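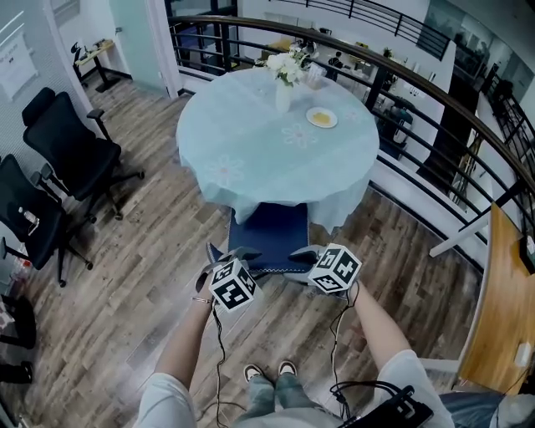 Moving schools halfway through Year 9 — how do we choose, and when do we tell her?

Posted by Sunita Benavides, Fri 25 March

Hello all! We're moving to Rumholm over the summer and my daughter will be going into Year 10 at a new school. She's excited, I'm excited, her little brother mostly wants to know about the swimming pool. There are two secondaries we could get into and I've been round one of them so far. Lovely staff, great art rooms, a really cheerful feel to the place. My worry is her GCSE options. She picked hers in January at her present school and I don't know if either new one will let her keep all of them, especially German and textiles. Has anyone done a move at this stage? Should I ring the schools before we've got a firm address, or will they just tell me to come back later?

Bleddyn Rosser

Ring them now! We did exactly this with our eldest and it went far better than I'd feared. Ask for the head of Year 9 by name if you can find it on the website, as the front office will only be able to talk to you about the form. What you want to know is which option blocks German and textiles sit in. If they're in the same block she can't do both, however much everyone would like her to, and it's much nicer to find that out in spring than on the first day of term.

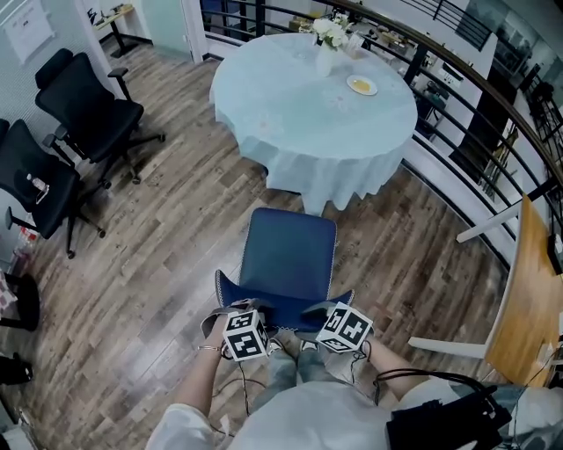

The other thing to ask is which exam board they use for each subject. For a move between Year 9 and Year 10 it matters less, but if her present school has started any GCSE work early (ours had, in science) you'll want to know what she'll be repeating and what she'll have missed. Our lad had missed 3 topics in chemistry and his new teacher gave him the notes to read over the holidays, which he very nearly did.

Places are a separate matter. The council handles the in-year form and they may want proof of address, so have your exchange of contracts or tenancy agreement ready to scan. You can still go and visit before any of that is sorted. And take her with you! Mine spotted things I'd never have thought to look at, like how far the lockers were from the music block, and he came home talking about the place as if he already went there. Good luck, it's a super age to make new friends.

Anisa Govindasamy

Agree with Bleddyn on the blocks. Also check the uniform before you buy anything, we got 2 blazers with the wrong badge.

Ridwan Gunawan

depends on the council, ours took 24 school days to answer. ask to go on the waiting list for both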